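**Sáb 5 de agosto**, taller, tarde

Vuelvo a lo del tinte de nogal, que lo dejé a medias en enero y desde entonces solo hay dos líneas en este cuaderno y una mancha (la mancha es el mejor resultado hasta ahora, ja). El encargo de Lasilside sigue en pie: quieren las guardas de los libros de visitas en papel teñido a mano, un marrón cálido que no tire a verde. Ambros Stöckli me dijo por teléfono que no hay prisa, pero cuando Ambros dice que no hay prisa yo ya empiezo a dormir mal.

Baño de hoy: 400 g de cáscara seca, de la bolsa de Pasholm, en remojo desde anoche. La he hervido dos horas a fuego bajísimo y la he colado por tela. El olor, el de siempre, entre sótano y té olvidado. He apagado antes de que espesara, que en enero me pasé y el papel quedó pegajoso.

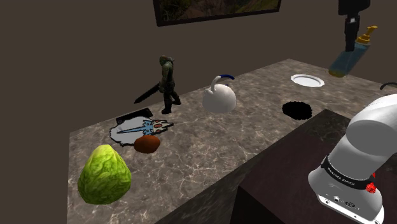
Papeles: el verjurado de Husar y el liso que trajo Leopold. El de Husar bebe el tinte en cuanto lo toca y hay que meterlo de golpe, sin dudar, o se queda una raya en el borde que ya no se va. ¡Tres hojas perdidas así! El liso aguanta mejor, deja tiempo para pensar, pero el color sale más apagado y por detrás queda con nubes. A Leopold las nubes le gustan. A mí en una guarda no, en una cubierta quizá.

He probado también con alumbre en la mitad de las tiras. Con alumbre el marrón se va hacia el miel, muy bonito en mojado, habrá que verlo mañana seco y con luz de día, que bajo el fluorescente todo me parece miel. Sin alumbre queda más serio, más de mueble viejo.

Ojo con la cola: la última vez encolé con la tira todavía fría de humedad por dentro y se me onduló entera. Esta vez, prensa entre secantes toda la noche y cambiar los secantes antes de acostarme. Leopold Frei, si lees esto el lunes: NO toques la prensa pequeña, que ya te conozco.

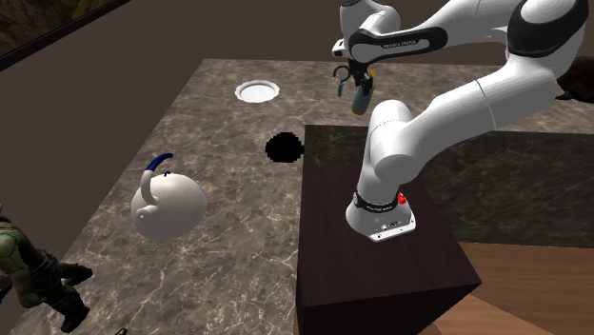

Cuentas, para no olvidarme. La tirada entera de Lasilside son 3000 pliegos y con este baño no llego ni de broma, así que hay que pedir más cáscara a Pasholm o pasarse al extracto en polvo de Sullumley. El extracto es cómodo, eso no lo discuto, pero el tono me sale plano, como de caja de zapatos. Podría mezclarlo: base de extracto y una segunda pasada con el baño bueno. Lo pruebo la semana que viene con los recortes.

La referencia del pedido anterior a Sullumley es la 1413, la apunto aquí porque el albarán lo he vuelto a perder.

Pendiente:

- comprar secantes
- hoja de muestra para Ambros, con y sin alumbre
- lavar la olla grande (hoy ya no)
- preguntar en Husar si el verjurado viene también en gramaje más alto

Me queda un dedo de baño en el tarro, lo guardo en la nevera con etiqueta.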